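Shop / Classes / About Us / Repairs / Contact

Pedusholm > Our Shop > About Us

Hi, and welcome to Siner Desk Supply! I started this place in a rented room over a bakery in Pedusholm with 17 kinds of pencil and one very wobbly shelf. These days we stock over 200 things for your desk (pens, erasers, scissors, trays, you name it) and I still get silly about a freshly sharpened pencil.

The name comes from the street we were on back then. We've since moved to 885 Boonyarit Road, where there's a proper front window and enough room for our desk tidying evenings. Those began one February when sales were slow and I needed company - bring a bag of whatever is rattling around in your drawer, dump it all out, and we'll help you find a spot for it.

My own rule is scissors standing up, handles on top, and the small stuff down in the low section. Pens and pencils come last, after you've tried each one on scrap paper and tossed the duds. 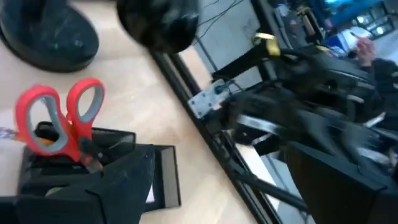
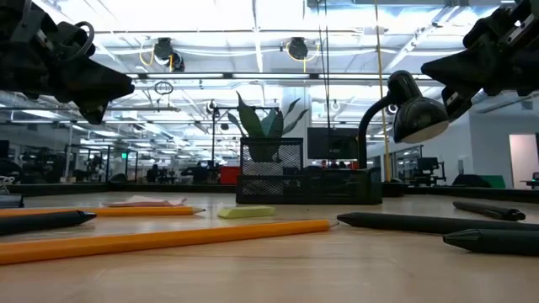 We carry the Julon line of notebooks too, and I'll happily talk paper weight with you until closing (you've been warned!). If you're after something we don't have, ask at the counter and I'll write it in the order book. Evenings start at 6:30, tea is free, and kids are welcome as long as they share the good erasers.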